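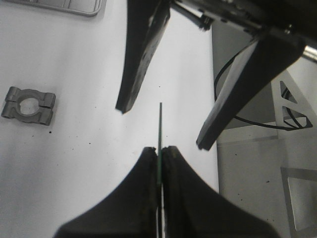 Thread: Erkora after the July split, hold or trim?

rgatchalian
Posted 24 February 2024

I have owned Erkora since before the split and it has grown into too much of my account. I hold 3,028 shares, all in a taxable brokerage account, and my cost basis is low enough that selling the lot would mean a large tax bill. They make small hardware for machine builders, dull stuff, and dull is why I bought it. Orders look fine to me. The multiple does not. It now trades at 25 times earnings and I paid far less than that. I am thinking of selling 2,000 shares over the next few months and putting the money in a broad index fund. Has anyone here cut back a position this size? Did you do it all at once or in pieces?

Renato Gatchalian

dovhaniuk_h
Pieces, and split it across two tax years if your bracket is close to a line. Check which lots you are selling too. My broker defaults to first in, first out, and I had to change it to specific lots before I placed the order.

slowmoney
I would not sell. 25 times is not high for a company with no debt. You will pay the tax, buy an index at nearly the same multiple, and own a lot of companies you know less about.

rgatchalian
They do have debt. They borrowed to buy Dikonach. It's in the last annual report, in the notes.

slowmoney
OK, I missed that. Low debt, then. My point about the multiple stands.

Valentyna T
I don't think it does. Most of last year's earnings growth came from Dikonach being added in. Take that out and sales were close to flat. Paying 25 times for flat sales is a lot. I sold all of mine in July and bought Ekstead, which pays a better dividend and has had the same management for years.

slowmoney
Ekstead has one customer that makes up a third of its sales. I would worry about that before I worried about Erkora.

Valentyna T
It was a third. It's lower now, read the latest quarter.

csalinas
Neither of these answers the question he asked. The problem is one stock being too big in the account. How much of your total is it, Renato? If it's over half I would sell this week and deal with the tax. If it's a tenth I would leave it alone.

rgatchalian
A bit over 40 percent, counting the retirement account.

csalinas
Then I'd sell the 2,000. Three orders, one a month, set the dates now and don't look at the price. I did this with Tkachuk and I was glad of the fixed dates when it kept going up after the first sale. I would have stopped otherwise.

dovhaniuk_h
Agree with that. Put the tax money aside after each sale. You may owe estimated payments.

slowmoney
I still say you are selling a good company to fix a number on a statement. But 40 percent is more than I would hold too.

rgatchalian
Thanks all. Going to look at the lots tonight, highest cost first.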